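Ticket 959 - Processor pockets on gray sorting tray too tight
Site: Prerstead bench room
Opened: January 30, 2018
Item: Funcombe processor tray, printed, light gray
Priority: Normal
Status: Closed

Problem as reported
Processors do not drop fully into the raised square pockets. One side sits down and the opposite side stays up. Pressing on the metal lid seats the chip, but then it is hard to get back out. Same tray worked fine last May with the older batch of chips.

Checks
1. Tried the same processor in a spare tray from the Foulkes cabinet. Dropped in without pressing. Chip is OK.
2. Looked for dust and label glue on the pocket floors. Found a little glue in one, cleaned it with alcohol and a swab. No change in the fit.
3. Ran a fingernail down the inside walls. There is a small raised seam near the bottom of the walls, worse on the side facing the ridged edge of the tray.
4. Checked the print record. This tray was number 21 in the run, printed after the nozzle change. The spare was printed before it.

Fix
Took the seam down by hand with 560 grit paper wrapped around a flat stick. Light strokes, walls only - leave the floor alone or the chip will rock. Brushed out the dust and wiped each pocket before putting anything back. 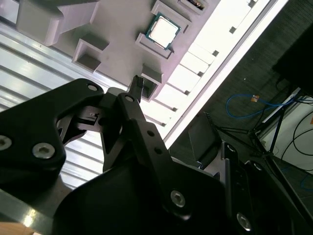

Repeated the drop test 50 times, turning the chip a quarter turn every so often. It went in under its own weight each time and lifted out by the edges. No marks on the green border.

Follow-up
Sindus has the tray file and will open up the pocket walls slightly before the next print. Until then, please check any tray from the same run before loading it. If a chip stands up on one side, do not push on it - take it out, sand the wall and try again.

Note added at close: the other trays from the run are on the lower shelf, still to be sanded. Open a new ticket for those.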